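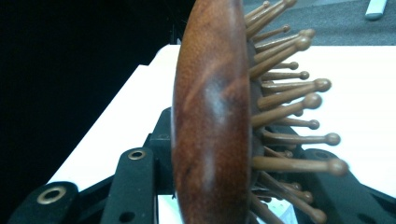
Progress report to the Llanos Fund, October
Puseck Brush Workshop
Prepared by Lucero Zapata

Hi all, and thanks for letting me send this one in a bit early. It's been a good stretch and I have plenty to tell you!

The paddle brush is finally the brush we described in the proposal. Wooden body, wooden pins with the little ball tips, and a cushion pad that gives when you press on it (the first ones were stiff as a board, as you'll remember from the spring samples). We kept the bowed back because everybody who tried it liked how it sat in the hand. Nilton Agudelo did the last round of sanding on the backs and I think they came out beautifully, all that reddish-brown grain with the darker swirls running through. No two match, and we've decided to stop apologizing to shops for that.

We finished 1,093 brushes by the end of this period, against a goal of 2,000 for the full grant year. That's a little behind where I wanted us. The delay was mostly pins: one delivery from Skover had rough tips and 159 brushes had to be pulled and re-pinned by hand, which took up most of two weeks. Skover replaced the batch without a fuss and the new ones are nice and smooth, so I'm hopeful we'll catch up before the holidays.

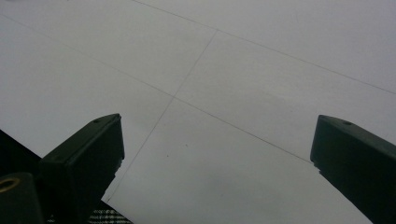

Packaging is the part I have the least to show for. We're wrapping in plain white paper for now, one sheet per brush, and it does the job, but the care card isn't printed yet. I still need to settle the wording on cleaning (how often, and how to get hair out from between the pins without bending them). Nilton wants a drawing on it, I want fewer words, so we'll probably end up with both.

Money: we've spent almost all of the materials line and hardly touched shipping. I'd like to move part of shipping over to pay for another order of cushion pads, if that's okay with you. The revised budget sheet is attached.

Next up is the Nimdale craft market, where we've got a table and 11 shop buyers who've said they'll stop by. I'll bring finished brushes and a few bare backs so people can feel the wood. Could you let me know about the budget change before then? I'd love to place the pad order that same week.

Lucero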